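Search this book Go

Chapter 12
Cloth Has No Corners: Perception and Planning for Soft Things

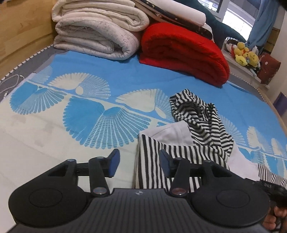 Figure 12.1 Hand-held gripper approaching a striped garment on a patterned bed sheet.

0 comments 82 shares

I put off writing this chapter for as long as I could. Rigid objects had been so good to us! In Chapter 11 a mug had a pose, six numbers and you were done, and the planner we built in Pavach could take those numbers and get on with its job. Then I sat down to write the same thing for a jumper and got stuck on the first line of code, the one that says what the state is.

Look at Figure 12.1 and try to say where the garment is. The mound in the middle? The part trailing down towards the gripper? My first segmenter was fond of edges (most of them are), and stripes are nothing but edges, running one way on one fold and another way on the next. Put them on a sheet covered in blue and cream fans and you have a picture that will break almost any threshold you pick by hand. There's a plain white piece of cloth in among the stripes as well, and your software has to decide whether it belongs to the same object. I'd like you to write down your own answer before reading Section 12.2, and keep it.

So we're going to do three jobs, in this order. First we'll train a mask network in Plukent on 205 labelled frames, a tiny set, and I chose it small so that you can run it on a laptop over lunch. Next we'll score grasp points on the mask, looking for a ridge of fabric that two finger pads could close on. Last comes the controller, where we drop the idea of a finished plan and look again after every short move – cloth shifts the moment you touch it, and a plan made before contact goes stale very quickly.

You'll need the Declercq tools from Chapter 9 installed, and please check that your camera calibration still loads. Mine didn't, and I lost an afternoon blaming the network.

If you skipped the bit on depth noise, go back for it now. We start with masks.

Previous: 11 Rigid Grasping Next: 12.1 What Counts as One Object?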